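Chapter 3
Sorting Small Soft Goods

Terms in this chapter: soft goods, face, backing, binding, holding bin, home bin, mixed load, stray

Before you read
Look back at the worktop plan you drew at the end of Chapter 2. Keep it beside you. You will add two things to it in this chapter: the place where an item is looked over, and the place where it goes next.

3.1 What counts as a small soft good

In Chapter 1 we divided the contents of a linen room into flat goods, shaped goods and small soft goods. Flat goods are sheets, tablecloths and towels. They fold into rectangles and stack well. Shaped goods are things like fitted covers and aprons, which have corners, ties or elastic. Small soft goods are everything else made of cloth that can be picked up in one hand: potholders, bibs, pads, mitts, pouches, small covers, washcloths.

Small soft goods take up little shelf space and a lot of working time. At the Pumside guest house, where much of the practice work in this book was tried out, the linen room holds 560 pieces. Fewer than half of them are small soft goods, but when the staff kept a log through November, the small pieces accounted for most of the minutes spent looking for something. A missing tablecloth is noticed quickly. A missing pad can be at the bottom of the wrong bin for weeks.

The trouble begins with shape. A sheet tells you how to fold it. A piece with rounded ends, or with a narrow place in the middle, does not make a square corner no matter which way it is turned. Workers tend to push such pieces into whatever gap is left at the end of a shelf, and the next person does the same. A bin suits these pieces better than a shelf. They can be laid in flat, and the walls keep them from sliding out.

3.2 The sorting surface

Sorting is done on a plain, flat surface with good light. White is the usual choice. Stains, loose threads and pet hair show up against it, and so does the true color of a print. Wipe the surface before you start and let it dry fully. Scuffs that do not come off with a damp cloth can be left alone; they do no harm to fabric. A rough edge or a splinter does, and should be fixed before any linens touch it.

Raised sides at the back, left and right help when the surface stands in a busy room. Small pieces fall off the back of a table more often than off the front, and they are rarely found the same day.

Lay one piece on the surface at a time. Set it down with the face up and spread it until both ends are flat. Leave clear space around it so that you can see its whole outline, including any part of the backing or a loop that has slipped out from underneath. 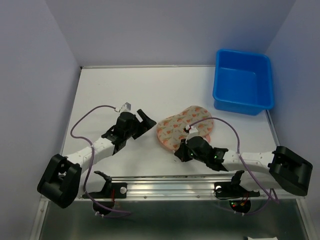
With the piece lying flat, read it from the outside in. Start at the border. A binding is a strip of cloth sewn over a raw edge, and it usually wears out before anything else. Run a finger along it slowly. You are feeling for places where the stitching has let go or where the filling, if there is any, has bunched up behind the seam. Then look at the face. On a printed fabric, small stains can hide among the flowers or dots, so tilt your head and look across the cloth as well as straight down at it. Last, turn the piece over and look at the backing.

Note three things on the sorting sheet: the kind of piece, the main color, and the condition. Write the color of the border as well if it differs from the face. A sheet that says only "floral pad" will not help anyone find the right one when there are several florals in the room. "Beige floral, pink border" will.

Condition is written as one of four words. Good means the piece can be used today. Wash means it is sound but soiled. Mend means it has an open seam or a small tear. Out means it will not be put back into use. Do not invent other words. "Fair" and "OK" were used in the first version of the sheet, and two workers rarely meant the same thing by them.

3.3 The bin

A holding bin takes pieces that have been looked over but not yet carried to their shelf. A home bin is where a piece lives between uses. The same kind of container can serve for either, but a single bin should never be both in the same week.

Choose a holding bin with these features:

Smooth walls inside. Wicker and wire catch on loops and loose threads.
A rolled or rounded rim, so that cloth can be dragged over it without harm.
A wide, open top. Lids slow the work and get left on the floor.
A strong single color that does not match the linens. A pale pad on the floor of a pale bin is easily missed when the bin is emptied.

Size matters less than people expect. The Skitholm training kitchen began with deep bins and found that pieces at the bottom were left there. It changed to shallow ones that hold 12 pads laid flat, and set a rule that a bin is carried to the shelves when it reaches that number. Facundo Toledo, who ran the kitchen during the change, wrote in his notes that the rule was followed much better than the earlier one, "when full." Each worker had a different idea of full.

Put the bin at the back corner of the surface on the side of your working hand. It should be close to the wall but still easy to reach without leaning. Keep it in that spot for the whole session. A bin that moves makes you look up for each piece, and over a long session that adds up to a stiff neck as well as lost time.

Start each session with the bin empty. Look inside, and feel along the floor if the light is poor. 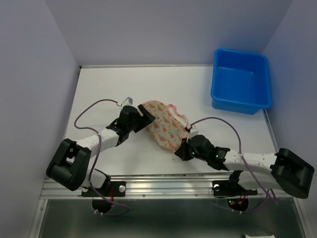 Figure 3.1. An empty blue bin in the back right corner of a white work surface.

If you work left-handed, reverse the layout. If two people share one surface, each works from one side and both use the same bin. Agree before you begin on who writes on the sheet. At Henríquez, a small laundry with one long table, the writer also empties the bin, and the two change places halfway through the shift.

3.4 Placing the piece

Lift a small soft piece from near its middle, or from the narrow place if it has one. Lifting it by one end lets the other end fold under, and you will have to spread it out again in the bin. Thick pieces can be taken between the thumb and the flat of the fingers. Thin ones are easier to lift if you first push up a small ridge in the cloth and take hold of that.

Carry the piece over the rim and lower it. Do not drop it from a height. A dropped piece lands folded about as often as it lands flat, and a folded piece dries with a crease if there is any damp left in it. The second piece goes directly on the first, turned the same way. Keep the borders lined up on one side so the stack can be counted from its edge.

Pieces marked Wash, Mend or Out do not go in the holding bin. Set them to the front of the surface, on the side away from the bin, and deal with them at the end. A mixed load, with sound and soiled pieces together, has to be sorted all over again.

A stray is a piece that does not belong to the room at all. Guests leave them behind, and they come back from outside laundries by mistake. Strays get a tag with the date and go on the shelf by the door. At Pumside they are held for 18 weeks.

3.5 Labels

Every home bin has a label on its front wall, at the same height as its neighbors. Write the kind of piece first and the color second. The samples in this book use the Drekelex card, which slides into a clear sleeve and can be changed without peeling anything off. Masking tape and a marker will do the same job if the tape is replaced when the ink fades.

Practice 3A
Collect five small soft pieces from your own kitchen or linen closet. At least one should have a border in a different color from its face. Lay each one out flat, fill in a line of the sorting sheet, and place it in a bin. Trade sheets with a partner. Using only your partner's sheet, pick out each piece from the bin and set it on the surface in the order listed. Mark any line where you had to ask.

Save both sheets. They are needed again in section 3.6, where the same pieces are sorted by use.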